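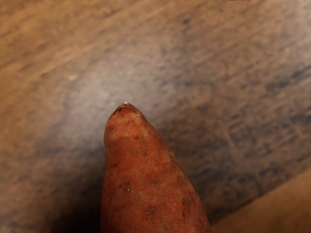

Sweet potato, up close, in the Tejada simulator.

67 shares | 3 comments

So I finally made it to the Cimham open day on Thursday, March 7, 2024, and I stayed way longer than I meant to (sorry, Olga, I owe you lunch). Notburga Frei ran the demo on the big screen, all simulated, all produce. She let us call out where the arm should go next, and of course everybody yelled at once! I got two turns. My first try was awful and my second was only bad.

Cayetano Montes told me they've logged 3,233 practice runs since December, and he'd like a lot more pears in there. I asked why pears. He said the shape is a pain, fat at one end and skinny at the other, and then he talked about stems for ten minutes and I loved it.

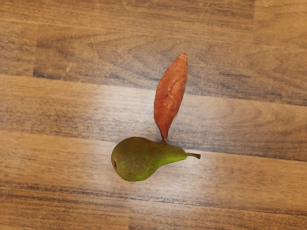 Can I try it if I missed the open day?
Write to Analyn Lagman at the front desk and she'll put you down for the next one, which is free and holds 100 people.

Wear comfy shoes, the chairs went fast. Begoñe Lozano is bringing the Kinik arm next time, a real one, and I already have my name on the list.

Filed under: Out and About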